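Varnero Institute reports gains in training data for two-handed robot tasks

The Varnero Institute announced on June 17, 2026, that robot control software trained on recordings from hand-held grippers has learned to pass small household items between two arms. The work was carried out under the Kumsa project, a joint effort with the engineering firm Halteck.

In this method, a person performs everyday tasks while holding a gripper in each hand. Cameras mounted on the grippers record each movement from close range. No robot is needed at the recording stage, and sessions can be held in ordinary rooms. One of the recorded tasks involves a black marker pen, with the barrel held in the jaw of one gripper and the blue cap between the padded fingers of the other. 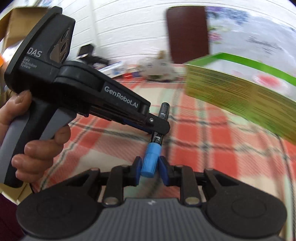 How the data were gathered

The project team recorded 2425 task runs over 22 sessions. Operators worked on patterned cloth among boxes and other household goods. The institute chose not to clear these surfaces, as earlier software trained on plain tabletops had performed poorly when moved to furnished rooms.

Soft goods were included along with rigid ones. A small fabric pillow printed with leaves and butterflies was among the items placed within reach of the grippers. According to the institute, soft items remain difficult for robot arms because their shape changes under pressure, and the software must judge how far to close the fingers.
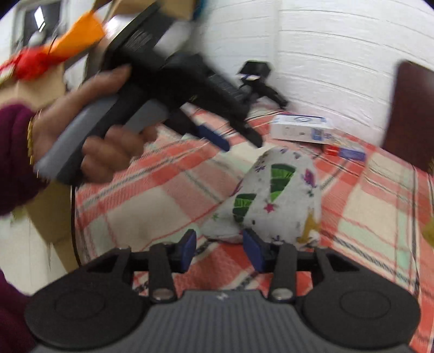 By the Varnero Institute Office of Communications
Filed under: Research, Robotics

Results of the first trials

The trained software was then tested on Trevik, the institute's two-armed laboratory robot. In a series of 200 trials, the robot was asked to pick up an item with one arm and pass it to the other. The institute reported that performance was strongest with boxes and pens and weakest with clear plastic packets, which the cameras often failed to separate from the background.

Further recordings of clear packaging have been added to the project's data in response. In this part of the work, the view from one gripper frequently takes in the other as it handles a packet, and both views are used in training.

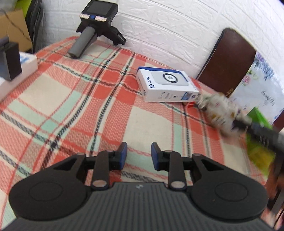 View from one hand-held gripper, with a clear plastic packet at the jaws of a second tool, right.

The present phase of the Kumsa project covers 8 types of task. Halteck will continue to supply engineering support, and a second round of trials on Trevik is planned for November. The institute intends to publish a full technical report once those trials have been reviewed. Requests for access to the recordings may be sent to the institute's research office.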